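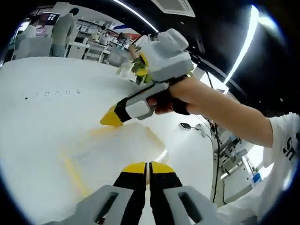

## 4.2 Recording a two-handed demonstration

1. Hold one Gresley gripper in each hand by its handle, fingers open, above the tabletop.
2. Point the yellow fingertips toward the work surface. Keep both grippers still for 7 seconds while tracking starts.
3. Start the recording in Plustum and perform the task at a steady pace. Limit each take to 90 seconds.
4. Return both grippers to the open position, then stop the recording.

**Note:** Takes with fewer than 442 tracked poses are rejected on import. Repeat the take from step 1.

**Caution:** Keep the gripper cable clear of the fingers and the table edge. Do not close the fingers on a hard object with full grip force.

Finger calibration is covered in section 34.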